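件名: Re: [demo-collect] 遠隔操作による教示データの収録手順について

関係者各位

Drevau研究所 教示データ班のハフソル・ルンドです。
1月の打合せ以降にお寄せいただいたご質問のうち、柔軟物の把持課題に関するものについて、班としての回答を申し上げます。

Halima Rashidi 様は次のように書かれました。
> シミュレーション環境「Ruteck」での遠隔操作について、二点お伺いいたします。
> 一、薄いシート状の対象物では、指を閉じる時機が操作者ごとに異なります。統一すべきでしょうか。
> 二、把持に失敗してやり直した試行は、収録から除外すべきでしょうか。

第一点につきましては、統一は求めません。操作者間の差異は学習上有用な情報と考えております。ただし、指先が対象物に接近した後は手首の姿勢を大きく変えず、指の開閉のみで把持を完了するようお願いいたします。接近と把持を同時に行った試行では、手首カメラの映像から両者の境界を判別することが難しく、後工程の区間分割に支障が生じております。 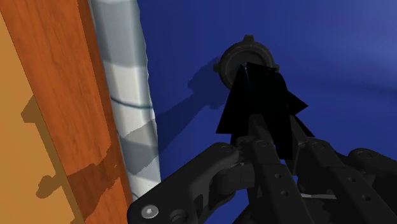
また、操作者用の画面では手首視点と俯瞰視点を切り替えることができますが、把持の直前から直後までは手首視点に固定してください。視点を切り替えた時刻は記録に残りますので、誤って切り替えた場合も試行を中断する必要はございません。備考欄にその旨をご記入ください。

第二点につきましては、除外せずにご提出ください。やり直しを含む試行には「再把持」の標識を付し、通常の試行とは別の区分で保管いたします。対象物が作業範囲の外に出た場合に限り、当該試行を破棄し、初期配置から改めて開始してください。

現在までに受領した試行は132件で、このうち48件に再把持の標識が付されております。今期の目標は200件です。標識の付与基準が拠点間で一致していない例が見受けられましたため、既に提出済みの分につきましては、シャバニ・チェゲが再確認を行っております。各拠点において修正いただく必要はございません。

なお、実機側の直接教示(腕を手で動かして動作を記録する方式)につきましては、Dorkine社の担当であるトルン・ブレッケ様より、別途手順書が配布される予定です。遠隔操作の記録とは時刻の基準が異なりますので、両者を同一のフォルダに格納なさらないようお願い申し上げます。

ご不明の点は、本メーリングリスト宛てにご返信ください。

2018年4月19日
Drevau研究所 教示データ班
ハフソル・ルンド(Hafþór Lund)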